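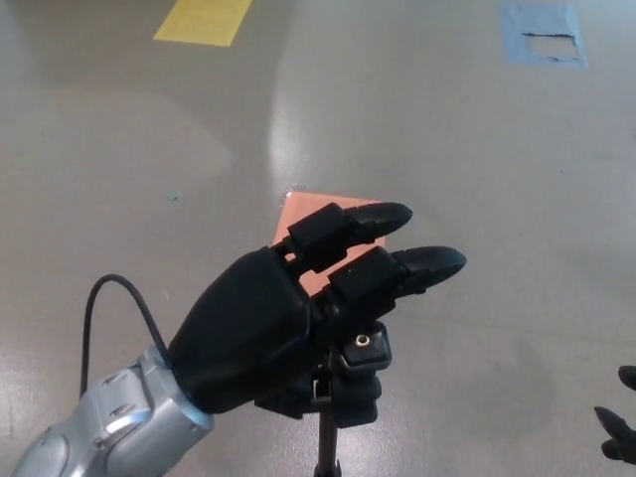

Smooth floors in shared workrooms present two separate problems for anyone who wishes to mark a position on them with paper. The first is grip, which is treated in Section 5. The second is glare, and it proved the harder of the two to record in a consistent manner. A glossy surface returns the light of the ceiling fixtures as a bright band, and the position of that band changes with the position of the viewer. In Figure 3 the band of reflected overhead light runs down the light-gray floor toward a square sheet of salmon-pink paper, leaving a soft white sheen across the middle of the floor. The scuffs and darker smudges on the same surface are faint by comparison. A reader working from photographs alone would be likely to rate such a floor as cleaner than would a person walking across it, and our ratings were adjusted for this as described below.

Marker sheets were rated in eight rooms at the Droltholm site. Each room was visited under its normal ceiling lighting, with window blinds closed where there were any. Two raters, Vaida Uibo and Dardo Lagos, recorded whether the outline of a sheet could be made out from a standing position at the door and again from the far wall. Ratings were made separately and compared only at the end of the visit. A total of 1283 ratings were collected, of which 1102 were the same for both raters. The remainder were settled by a second visit to the room – in most cases the raters had stood on different sides of the reflected band.

Color had less effect on the ratings than had been expected from the Tapia trials. Pink and orange sheets were found readily on gray floors in all eight rooms, including those where the gloss was strongest. White and pale yellow sheets were often missed when they lay inside the band, and on several occasions a rater reported a sheet missing that was later found in its assigned place. Sheets set at a slight angle to the walls were neither easier nor harder to find than sheets set square. For this reason angle was dropped from the later rounds, and the form was shortened.

Floor wear was noted on a separate form. Scuffs were scored by extent only. An attempt to score them by depth was given up after the first round, as the raters could not agree on a method that did not involve kneeling on the surface. Rooms polished within 20 days of the visit were marked as such, and their scores are listed apart from the others in the appendix. The polishing records for Zeltgate were incomplete for September – the two entries concerned have been left blank.

Print this article | E-mail this article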